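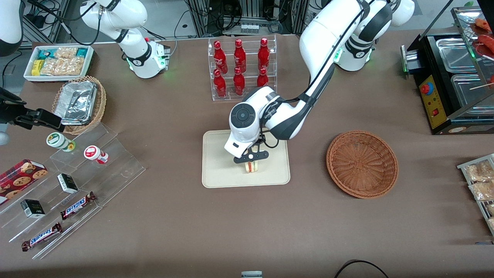

The snack table at the Mellholm building opens again on Tuesday, September 15, 2020, in the ground floor lounge. Hours are the same as they were in May, and the price list is taped inside the cupboard door. Packaged snacks go in the white tray and the red bottles stay in the two-tier rack, front row first. The beige tray is for whatever you are about to take to your seat, so please put it back empty. Hot items from the food warmer should be picked up with the tongs.

Hinata Takagi is ordering for the fall and has $311 left to spend. She would like requests by Friday, on paper, in the box by the mailroom. Crackers ran out first last spring and she plans to double them. Danang Rahman will wash the brown tablecloth every other week. If you spill something before then, tell him or leave a note at desk 44.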